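4.2 Recovering gripper trajectories from marker cubes

The demonstrations described in Section 3 were recorded with two hand-held grippers, one for each hand, and a camera worn on the head. Each gripper carries two rigid cubes near its handle, and every face of a cube is printed with a square fiducial pattern. The task of the tracking software is to turn the head camera video into two streams of gripper poses, expressed in a common frame that does not move when the wearer moves. We call this software Zerska. It is written as a set of small programs that pass files to one another, so that any stage can be run again without repeating those before it.

The first stage finds marker corners in every frame and refines them to sub-pixel accuracy. We kept the detector's default thresholds for most of the work. The exception was the minimum marker size, which we lowered after noticing that the cubes became small in the image when the wearer reached forward with straight arms. Lowering it let in more false detections, and these are removed by checking each marker number against the list assigned to that session. A detection whose number is not on the list is dropped before any pose is computed.

The second stage fits a single pose to each cube. Fitting one face at a time gave poor results, as a flat square seen from a distance has two possible orientations that project to almost the same corners. The estimate then flips between the two from one frame to the next. When at least two faces of a cube are visible we solve for all their corners together, using the cube geometry measured during calibration, and the flips largely disappear. When only one face is visible we keep both candidate orientations and pass them on to the third stage.

The third stage joins the two cubes on each gripper. The offset between them is fixed, so either cube alone is enough to place the gripper, and when both are seen the two estimates should agree. Where they disagree by more than a set limit we keep the one with the lower reprojection error. A smoother then runs forwards and backwards over the whole recording and chooses between any remaining candidates by preferring the one that needs the smaller angular velocity. Short gaps are filled by interpolation. A gap longer than 6 frames is left open, and the planner in Section 5 treats that part of the demonstration as missing.

Head motion has to be removed before the poses are of any use. The first version of Zerska relied on the inertial sensor in the headset alone, and the recovered trajectories drifted visibly over the course of a single demonstration. Sang-wook Hong replaced this with a visual odometry module, Hikico, which tracks points on the static background. Pixels belonging to the forearms and grippers are masked out first. Without the mask, the module sometimes locked on to the cubes, which are by design the easiest things in the image to track, and reported that the head was moving when only the hands were.

Working close to the floor raised a further problem. Plain concrete gives few points to track, and when the wearer leans over an object the body and arms take up much of the lower part of the image. The useful points then lie further away, on furniture and on high-contrast details on the floor such as tape or cable. We therefore weight points by how evenly they are spread over the image, so that a dense cluster on one cluttered shelf cannot outvote a handful of points elsewhere. Other people may be present in the room during recording, and points on them are rejected by the usual consensus step as long as they make up a minority.
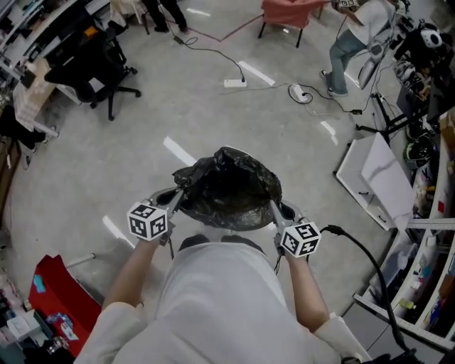
Figure 2. Two-handed demonstration with a plastic bag, as seen by the head camera.

Deformable objects place the greatest demand on the timing of the two streams. With a rigid box, a small lag between left and right shows up as a slight tilt that the controller can absorb. With a bag, the relative motion of the two tips decides whether the material is stretched or slack, and an error in either stream changes what the policy learns to do. Both grippers are seen by the same camera, so their poses share a time stamp and no alignment between them is needed. The finger opening is recorded separately and does need to be aligned. We do this with a short open-and-close movement at the start of each recording, matched against the finger motion visible in the video.

We processed 544 recordings in this way. Those in which either gripper had an open gap during contact were set aside and listed for inspection. Si-woo Chae went through the list by hand and found that the most common cause was a wrist turned so far that the sleeve or forearm hid both cubes at once. The viewer used for this, Zestik, draws the recovered poses over the video and lets the user step between gaps with a single key. It also writes the reason chosen by the user back to the session file, and later runs of the third stage read it from there.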